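4.2 Dispensing trials with the two hand controllers

Most published comparisons of dexterous hands use rigid, dry objects on a mat. We think this flatters the controllers, and our own earlier numbers are no exception. For the August sessions we moved to a beverage service table with tap dispensers on steel trays and clear cups. The same hands were driven by two controllers: the Farano position controller, which closes the fingers to a stored shape, and the Kikuchi force controller, which closes until a target load is reached. Each was given 300 attempts, and an attempt counted only if the cup was gripped, held under the spout, and set down again without help.

The vendor summary for the Kikuchi controller claims that force closure removes the need to tune for each cup. We did not find this convincing. Clear, ribbed cups are a hard case for any method that relies on a camera to choose the grasp height, and a grip low on the base leaves little room for error once the cup gets heavier. Figure 3 shows a grasp of this type.
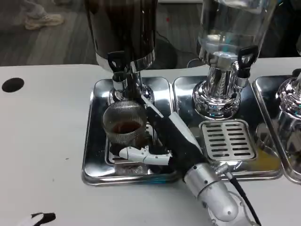

Figure 3. Fingers closed around the base of a ribbed cup held under the left spout, with a shallow layer of dark liquid in the cup.

Across both controllers, 47 attempts ended with the cup tilted far enough to be scored as a failure. The split between the two was nearly even, and we do not read anything into the small gap. A larger share of the trouble came before contact. Reflections from the trays and the chrome bases gave the depth estimate false edges, and the planner sometimes placed the thumb too far forward. Neither controller can correct for that, since both take the approach pose as given. Claims that one closing method is "more robust" should be read with this in mind.

We also looked at where the hands wait between attempts. The Cosden planner lets a hand rest close to the cup, which shortens the cycle but blocks part of the head camera's view. Tomoyo Uchida rescored 80 of the trials without knowing the controller, and her labels disagreed with ours most often when fingers covered the cup wall. We have kept both sets of labels in the release.

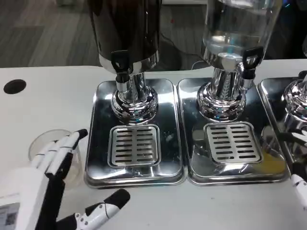

Would a better camera have changed the ranking of the controllers?
We doubt it, because there is hardly a ranking to change. A camera that handled clear cups well would probably raise both success rates, but the tests here cannot show by how much, and we would distrust any estimate made without new trials.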